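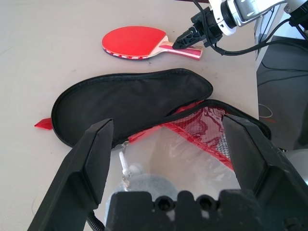 Red bat, open case. Equipment care guidance for the new season from the Trernska Table Tennis Centre.

1/ Members are kindly asked to read this thread before the first session in October. It sets out how bats and cases on loan from the Centre should be stored, cleaned and returned.

2/ The Centre currently holds 286 bats for general use. Each is issued with a padded zip case and recorded at the front desk under the borrower's membership number. Bats and cases are to be returned together.

3/ Before a bat is put away, both rubbers should be wiped with a slightly damp sponge and left to dry in the open air. Please do not place a bat in its case straight after cleaning. Moisture held against the rubber will dull the surface and may loosen the glue beneath.

4/ Household sprays, glass cleaner and alcohol wipes must not be used. A bottle of water and clean sponges are kept on the shelf beside the Steiner Room door and may be used by any member free of charge.

5/ Handles should be wiped with a dry cloth only. Members who prefer a grip tape may apply their own to a personal bat. Tape may not be applied to bats on loan, as removing it tends to lift the varnish.

6/ Edge tape protects the rim of the blade when it catches the table. If the tape has begun to peel, please hand the bat in at the desk for repair. Kindly refrain from trimming it with scissors or a knife.

7/ On cases: open the zip fully before putting the bat in or taking it out. Forcing a bat through a half-open zip is the most common cause of damage recorded last season – 19 cases were withdrawn for this reason alone.

8/ Crumbs, chalk and grit should be shaken out once a week. Any loose plastic wrapping should be removed before a case is returned. Balls may be kept in a case only where it has a separate pocket for them.

9/ Bats should not be left in parked cars, on radiators or on window sills. Strong sunlight hardens the rubber within a short time. The lockers in the lower corridor are suitable for overnight storage.

10/ Lost or damaged items should be reported on the day, in person or by telephone on extension 958. There is no charge for ordinary wear. A replacement fee applies where a bat is not returned within 3 weeks of the due date.

11/ Junior players may borrow a bat with the signature of a parent or guardian. Guido Carbone will be at the front desk from 5 pm to 7 pm on training evenings to issue equipment and advise on a suitable handle shape.

12/ Questions on repairs and re-gluing should be addressed to Waltraud Bachmann, Equipment Officer. Printed copies of this guidance are available in large type on request.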